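Visit report: Pristelero household goods works, July

The tour starts at the loading side of the building and takes 2 hours including the film. Safety shoes are handed out at the gate. Visitors with bags larger than a small backpack have to leave them in a locker, which takes a coin.

Pristelero makes tableware and small kitchen goods for two labels, Ular and Lukumay. Ular is the everyday line. Lukumay is sold mostly to holiday rentals and is slightly heavier. The catalog lists 422 articles across both, counting each color as a separate article, so the number of actual shapes is much lower.

The first hall is storage and mixing. Little can be seen from the walkway apart from hoppers and pipework, and the guide's microphone is hard to follow over the fans. The second hall holds the presses. Molds are changed twice per shift, and a changeover was in progress during our visit. Each mold hangs on a rack with a tag giving the article number and the cycle count since its last cleaning. Cleaning is due at 1,000 cycles for the Lukumay molds. The Ular interval was not given.

From there a covered passage leads to the Erkow building, where finished shapes and colors are looked at together on white tabletops, mixed with food and groceries.

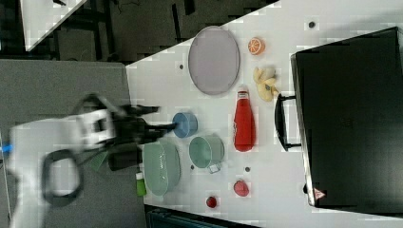

TABLEWARE AND COLOR

The large oval plate is a pale lavender-grey with a slightly raised rim. Next to the cut orange and the small yellow bananas it looks more grey than lavender, at least to me. The light green oval dish is the better shape of the two in my view. Its outside is ribbed, which should help when carrying it with damp hands.

The small cup is a matte medium blue. The teal-green pot has a wide round opening and a small white handle. I would have liked to try the handle with an oven glove on, but handling is not part of the tour. With a red apple and a red ketchup bottle on the same surface, the blues and greens separate clearly from one another, and the pale plate recedes.

PRACTICAL NOTES

The shop is at the exit and sells seconds from both labels. Faults are marked with a grease pencil on the underside. Article 974, a stacking bowl, was out of stock in every color except brown. Cards are accepted.

Parking is free on the north side. The last tour leaves at 3 p.m. The passage to the Erkow building has a step at each end, and the ramp route has to be requested at the gate before the tour starts.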